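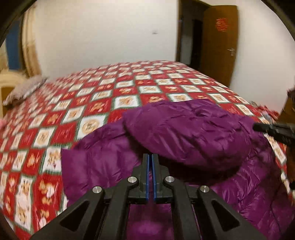
Week two of teaching a robot to fold clothes by doing it myself, over and over, with a gripper in my hand. T-shirts were fine. Towels were fine. Then I moved up to puffer jackets and wow, okay, a whole different animal. The purple one on the bed is my current enemy. It's slippery, it bunches up into these fat folds, and I'm supposed to pick it up with two skinny fingers edged in blue. Try it with a pair of salad tongs and get back to me.

For anyone new: the project is called Hesteo, I do the demos from home, and the recordings go off to the folks at Longate who train the thing. I don't write any code. I fold!

Biggest lesson so far — slow down. My first batch got sent back with a note that I was "snatching." Fair. I fold laundry like I'm late for a bus.

Second lesson: don't fix your mistakes with your bare hands. If I drop a sleeve, I have to go get it with the gripper, because the robot will drop sleeves too and it needs to see how you recover. My redo pile says I forgot this 13 times.

The hood is the worst part. You pinch it, you think you've got fabric, you've got air. I've started going for the seams instead and that's so much better (thank you to whoever suggested it back in August when I was just playing with the practice kit).

Somebody asked if this is easier than driving the arm by remote. For me, yes, by a mile. I did three sessions on the remote setup at Kestasley and kept overshooting everything. With the gripper my wrist already knows what to do. But my friend over on the Strachan team swears by remote and thinks I'm nuts, so — your call.

Anyway, my forearm is toast. Sleeves again tomorrow, then hopefully zippers. If you have a good stretch for a sore thumb, please send it my way.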